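Room Check, Back Room Off the Hall
Bristo Building, ground floor
Checked by: Margit Sjöberg
Date: 29 Jul 2025
Last check on file: one, unsigned, in green ink, with every box ticked including "Elevator"

We have no elevator. I have therefore started this form from scratch and kept the old one for its entertainment value.

Marks used: OK, FIX (do it this week), WATCH (look again in September), N/A.

1. DOOR AND FRAME

1.1 Door opens fully and closes without a shoulder: OK
1.2 Knob tight, turns both ways: OK
Comment: Round silver one, firm on its spindle. The previous knob came off in the hand of a man from Jakside who was only trying to leave.
1.3 Frame sound, no splinters at hand height: OK
1.4 Surface of door: WATCH
Comment: Darker staining on the lower half. It looks like water to me. I am told it has "always been like that," a phrase I have now heard applied to the door, the drains and the Christmas lights. Please don't varnish over it before September. I want to see if it grows.
1.5 Nothing stored against the door: OK
Comment: A first.

2. FLOOR

2.1 Tiles whole, no rocking or lifted edges: OK
Comment: White tiles were somebody's idea of a practical floor. They do at least report every crumb.
2.2 Grout: WATCH
Comment: Gray. I can't establish whether it was bought gray.
2.3 Floor free of litter: FIX
Comment: Bits by the foot of the door, a torn piece of brown cardboard and white paper scraps. Cardboard on tile is a skating rink for anyone coming in with a tray. Sweep it up, then look behind the door too, where the rest of it likes to retire.
2.4 Wet floor sign available: FIX
Comment: Available in the sense that we own one. It is at Tilov's, propping up a tomato plant.

3. CLEANING TOOLS

3.1 Dustpan present, handle firmly attached: OK
Comment: The long-handled kind, dark red stick. Give the handle a twist before you use it. If it turns and the pan doesn't, bring it to me.
3.2 Duster present: OK
Comment: Orange and fluffy. It is for shelves and the tops of frames. It isn't for the floor, and it isn't for the ceiling fan while the ceiling fan is running. Shake it outside, downwind of yourself.
3.3 Broom present: FIX
Comment: The broom signed out to the kitchen has not been signed back in. A dustpan without a broom is a tray.
3.4 Tools hung up after use: FIX
Comment: The hooks arrived in a bag from Echeverría, item 649 in their catalog, and they are still in the bag. Four hooks, four screws. I have seen people here assemble a gazebo in the rain.

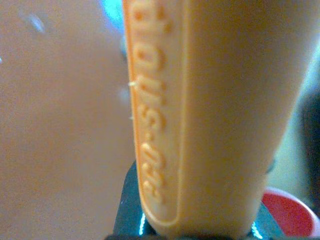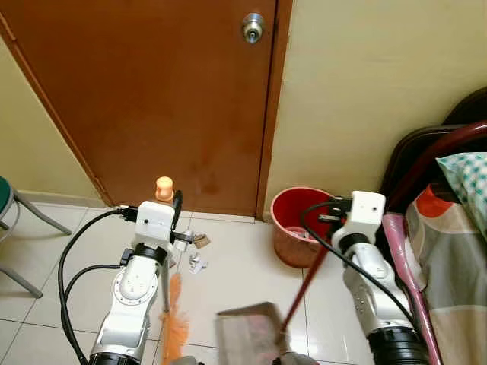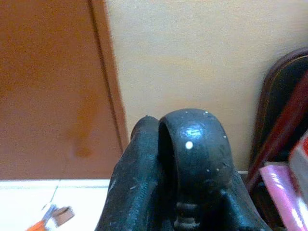
4. TRASH

4.1 Bin in its place by the door, clear of the swing: OK
4.2 Bin not overfull: OK
Comment: Something white in it, well short of a crisis. Empty it anyway at closing, including on days when you feel it could go one more.
4.3 Bin clean: FIX
Comment: Bright red inside, dusty and faded outside. Ten minutes with a damp cloth would do it. I'd expect the outside to get dirty last, but we do things our own way.
4.4 Cardboard goes to the recycling cage, flat: FIX
Comment: See 2.3. Small torn pieces are still cardboard. The cage takes them.

5. SEATING

5.1 Stool stands level on all its legs: OK
Comment: Green seat, metal legs. I sat on it to write sections 1 and 2 and have no complaints.
5.2 Stool not used as a ladder: WATCH
Comment: The step ladder is in the hall closet. It has a rail, rubber feet and a sticker showing a man falling off it. The stool has none of these advantages.
5.3 Stool kept out of the walking line: OK
Comment: Leave 32 inches clear from the door to the opposite wall. There is a tape measure in the desk. Please don't pace it out in clogs and call it close enough.

6. WALLS AND LIGHT

6.1 Paint intact: OK
Comment: Cream, or pale yellow, depending on who chose it. Both parties have asked me not to put a name here.
6.2 Baseboard dusted: FIX
Comment: Run a finger along it. Then go and get the cloth.
6.3 Light switch works first time: OK
6.4 Spare bulbs: FIX
Comment: The box says 40 watts and contains batteries.

7. ORDER OF WORK

Dust high things first, then the baseboard, then sweep, then the bin, then mop. Last time it was done in reverse and we finished with a clean floor under a layer of shelf.

Anyone mopping props the door open and tells the hall. Shouting counts. The bucket gets emptied in the utility sink and left upside down.

8. STILL OPEN

Hooks up: whoever reads this first
Broom back from kitchen: kitchen
Sign back from Tilov's: me, after the tomatoes
Bin wiped: Thursday crew
Bulbs: ask Bristo for the key to the supply cupboard, and check inside the box before signing for it

Initial each line when it's done and leave the form on the clipboard. Green ink will be investigated.

M. Sjöberg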